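Tosham ferry to go into dry dock in March

The passenger ferry Andasside will be out of service for 13 days in March while she is in dry dock at the Macaraeg yard. Gimirden Marine, which runs the Tosham route, confirmed the booking on Saturday, January 11, 2020.

The main job is the stern tube seals, which are due for renewal under the five-year survey. The yard will also blast and repaint the hull below the waterline, replace the anodes and check both rudder stocks for wear. New life jacket lockers will be fitted on the upper deck at the same time.

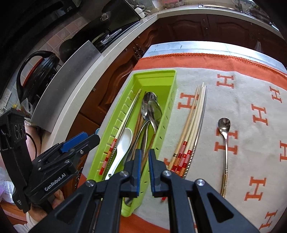 A relief vessel has been chartered to cover the run. She is licensed for 306 passengers, compared with 408 on the Andasside, so the early weekday sailings are likely to fill up. An extra afternoon crossing will be added on Fridays. Bicycles will be carried as usual -- motorcycles will not, as the relief vessel has no vehicle space.

Monthly passes stay valid on the relief vessel and there is no need to exchange them. Groups that have already booked a crossing in March should check their sailing time with the Tosham ticket office before travelling. The temporary timetable will be posted at both terminals.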